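What Is Marble?

Marble is a rock. People use it for floors, statues and kitchen counters. It can be plain white, or it can have gray lines running through it.

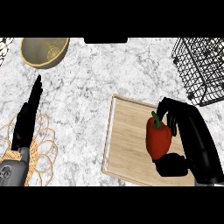

How marble starts out

Most marble begins as limestone. Limestone is often made from the shells of tiny sea animals. When the animals die, their shells sink and pile up on the sea floor. Over a very long time, the pile presses together and turns into rock.

Heat and squeezing

Sometimes limestone gets buried deep underground. It is hot down there, and the rock above is heavy. The limestone does not melt. Its tiny crystals grow bigger and lock together, and now it is marble. Rock that changes this way is called metamorphic rock.

Where the lines come from

The lines are called veins. Pure marble is white. Clay, sand or iron mixed into the limestone can leave streaks of color — gray, green, pink or even black.

Try this

Ask an adult for a piece of chalk and some vinegar. Put the chalk in a cup and pour vinegar over it. Watch for bubbles. Many kinds of chalk are made of the same stuff as marble, and vinegar can damage marble too.

Words to know

Vein: a line of color in a rock
Quarry: a place where rock is cut out of the ground

Written by Malsha Begum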